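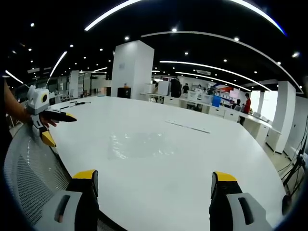
Table tops at Wimetholm: results of the surface check

Members who use the shared building at Wimetholm will know that the white tables in the ground floor rooms have been a source of complaint. The complaints fall into two groups. The first concerns glare, mostly from people working near the south windows in the afternoon. The second concerns marks that will not come off with the usual cleaner. Karla Contreras and Rizwan Mridha went through both over the winter and their findings are set out below, along with the changes to the cleaning routine that start in January.

The building has 67 tables in use. Most came with the lease and have a gloss finish. The later ones were bought from Khokhar and have a satin finish, which scatters light more evenly but holds on to grease. Rizwan measured both types with a gloss meter at three points on each top: centre, midway and near the rim. He took 158 usable readings before the meter had to go back, so a few tables were measured at two points only and are marked as such in the full sheet.

On the gloss tops the centre reading was usually lower than the reading near the rim. This was expected. People slide things about in the middle and set their cups and elbows down at the sides, and the fine scratches follow the sliding. The difference is small enough that most users will not see it unless a lamp is directly overhead. Where it is visible it shows as a cloudy patch, and this is what several members had reported as a stain. It is wear, and no cleaner will shift it.

The real stains were of three kinds: whiteboard ink, tea, and the residue left by masking tape. Ink came away with diluted isopropyl alcohol on a soft cloth. Tea came away with a paste of bicarbonate of soda left for ten minutes, then wiped and rinsed. Tape residue took longer. Karla tried warm soapy water first, then a citrus-based remover, and found that the remover worked on the gloss finish but left a dull ring on the satin one. It should not be used on the Khokhar tables.

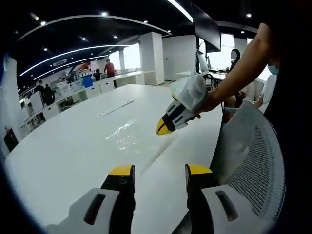 White table top with the seam line running across it.

Seams need separate treatment. On the jointed tops, liquid that gets into the join can lift the surface layer along the edge, and once lifted it does not go back down. Wipe along the seam and not across it, use a cloth that has been wrung out well, and do not spray cleaner directly on to the table. If you can feel a ridge with a fingernail, report the table number to the front desk and leave it alone.

On glare, we looked at replacing tops, at matt film and at moving the lights. Replacement was quoted by Purkatholm and is outside this year's budget. Film was tried on two tables for a month and began to peel at the rim – curved edges are hard to trim neatly – so it has been taken off again. Diffusers on the existing light fittings cost far less and will go up in the south rooms first. Braulio Zamudio is handling the order.

Please stop using the green scouring pads. They have been removed from the kitchen twice and have come back both times. Cloths are in the cupboard under the sink, and used ones go in the lidded bin for the Wednesday wash.

The full sheet of readings is pinned up by the stairs. Corrections to Rizwan, please, with the table number.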